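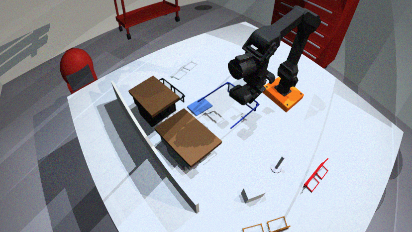
Oravec Game Weekend — venue walk-through, function rooms and lobby
Walked by: Houda Filali
Comments by: Farah Nasution
Date: May 28, 2023

1. Main ballroom exits unlocked and clear
Pass. The hotel says they are always clear. They said so in February too, when a linen cart was parked in front of one. Check again Friday before doors open.

2. Posted capacity matches our floor plan
Fail. The sign by the door says 84. The sales packet says 90. I am going with the sign until somebody shows me a permit.

3. Exit signs lit
Pass, except the one by the Plivberg Room, which flickers. "On the list" is what we were told. Whose list?

4. Power cords taped down in vendor hall
Not checked. No cords out yet. Plitent is bringing its own power strips and I want to see them before they get plugged in.

5. Fire extinguishers tagged and in date
Pass in the ballroom. 2 in the back hallway have tags I can't read. Houda marked these as a pass, I would not.

6. Aisles between game tables at least 8 feet
Pass on paper. The plan was drawn with no chairs in it — people do tend to sit down.

7. Elevator working
Pass. Slow. Ride it with a full cart before we promise it to vendors.

8. First aid kit at front desk
Desk clerk said yes, then could not find it. Fail. Bring ours.

9. Overnight lock on the game library
Iduvix Room has a key lock. Ask how many keys are out. I asked once and got a shrug.

Recheck items 2, 3, 5 and 8 with the hotel manager before we sign off. F.N.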